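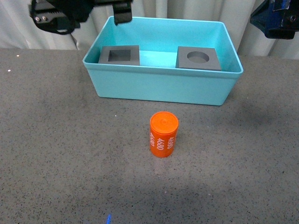 Un cilindro naranja con el número 4680 y, en la bandeja turquesa, dos bloques grises perforados.

Una mesa para aprender con las manos

En el taller de Besel, en Sarbridge, las sesiones empiezan a las 4 de la tarde con muy poco material: una bandeja de plástico, unos bloques con un hueco en el centro y un cilindro. Un bloque tiene el hueco cuadrado y otro redondo. Quien se sienta a la mesa los saca, los compara y los devuelve a su sitio.

El local abrió en octubre con 40 bandejas y hoy guarda 200. Se ordenan por color en estantes bajos, al alcance de cualquiera. Las piezas van sueltas, sin hoja de instrucciones.

Katine, la asociación que lleva el taller, prefiere las formas sencillas y los tonos lisos. Las piezas se prestan por semanas y el catálogo se consulta en la entrada. El año pasado hubo 3.228 préstamos. Las bandejas se lavan con agua tibia y jabón y se secan boca abajo antes de volver al estante.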